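The Hokell Work Table, White

I get asked about this table more than anything else I sell, so it gets the longest page. Sorry in advance, I like talking about it!

It's a plain white rectangle with a flat matte top. I started stocking it after I'd been through two glossy tables in my own shop and got fed up with ceiling lights bouncing back at me every time I leaned over to find a dropped screw. The matte finish on the Hokell is easy on the eyes for a full afternoon, and small dark parts show up on it right away (black screws on a dark bench are my personal nightmare).

What I use mine for: sorting, packing, gluing, labels, a bit of soldering with a mat down, and lunch. Please do put a mat down for soldering. I didn't once and there's a little brown freckle near one corner that I now cover with the tape dispenser.

Load and legs

Rated for 300 pounds spread evenly over the top. I've had the full Tan parts cabinet on mine for most of a year and it hasn't sagged that I can tell, but I keep the cabinet toward the back, over the legs. The legs bolt on from underneath with the wrench in the box. Get a second person to flip it over. I did it alone the first time and it was not graceful.

The feet screw in and out for leveling. Tighten the leg bolts again after the first couple of weeks, they settle a little.

Cleaning

Warm water, a drop of dish soap, soft cloth. Pencil comes off with a regular eraser. Marker is harder – rubbing alcohol gets most of it if you're quick. Skip the scrubby side of the sponge, it leaves shiny patches on a matte top and you can't buff those back out. Ask me how I know.

Trays

I pair the table with the shallow black trays from Ploltater. They have raised edges, so loose bits stay put when you slide one over to the next person, and black on white is about as easy to spot as it gets. You can lay a flat insert inside if you want a smoother floor for your parts. Trays are sold separately and I usually have plenty, except in November when everybody is packing gifts and I run out of everything.

Price and shipping

The table is $136, which includes the legs, feet and wrench. Ships flat in one box. I do bulk pricing on the trays if you're ordering 1,000 or more, and there's a better break again at 2,000, so write to me first and don't just fill up the cart.

Local pickup is at the Skirenach shop, side door, ring the bell twice. Bring a blanket if it's going on a roof rack. The corners are tougher than they look but your paint probably isn't.

Returns are fine within a month if it's unmarked and you still have the box. If a corner arrives dinged, send me a picture before you put the legs on and I'll get another top out to you.

Any questions, use the contact form and I'll get back to you, usually the same evening.

– Kaiwen Pan

Page updated March 19, 2018

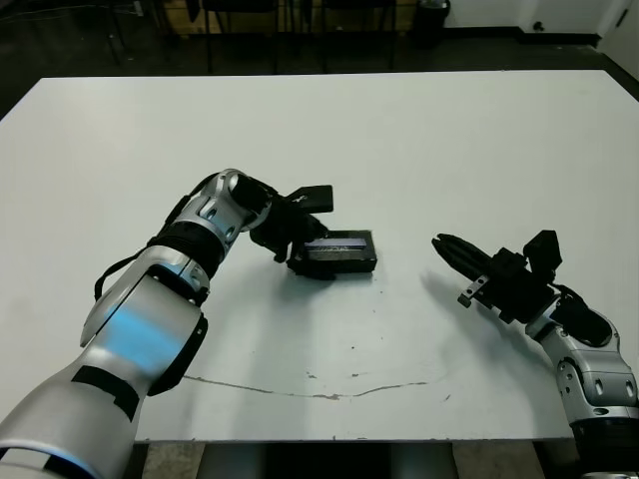
Hokell work table in white, with a shallow black tray and flat insert.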